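Speaker Notes: Shared Rooms, Shared Refrigerators
Facilities briefing for floor coordinators, Skodow office
Speaker: Rostislav Kováčik, Workplace Services
Mon 11 March

Slide 1. Opening
Welcome the coordinators. State that the session lasts 12 minutes and that questions will be taken after slide 4. The revised house rules apply to the Skodow and Vondráček buildings. Usex keeps its present rules until November.

Slide 2. What staff told us
The survey drew 362 replies. The most frequent complaint concerned drinks left on desks overnight. The second concerned refrigerators that could not be closed properly on Friday afternoons. Read the two comments printed on the handout. Do not name the departments.

Slide 3. Desks
Desktops are to be clear at the end of the working day. Open bottles and cups go to the kitchen. Sealed bottles may be kept in the refrigerator overnight if they carry a name and a date. Coordinators should wipe the desktop with the Plika cloths and report any mark that does not come off. Please do not use scouring powder on white surfaces.
(Pause. Ask whether every floor has received its cloths.)

Slide 4. Refrigerators
Each floor has a budget of 200 crowns a month for cleaning supplies. Upper compartments are for meals in closed containers. Lower drawers are for drinks, and they are emptied every second Friday. A drawer should be pulled out fully before it is wiped, and the side walls should be cleaned as well as the base.

Slide 5. Placement of desks and refrigerators
Refrigerators in work areas remain permitted where the floor plan allows. The drawer must be able to open without touching a chair or a desk leg, and the floor in front of it must be kept free of bags. With the lower drawer open and the upper door closed, as on this slide, a bottle of tea can go from the desk to the refrigerator in very little space. Bottles with screw caps should be closed tightly before they are put away. Take questions.

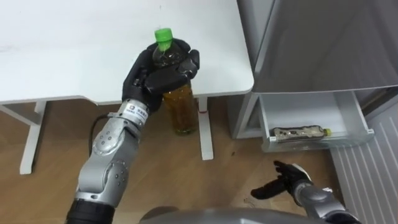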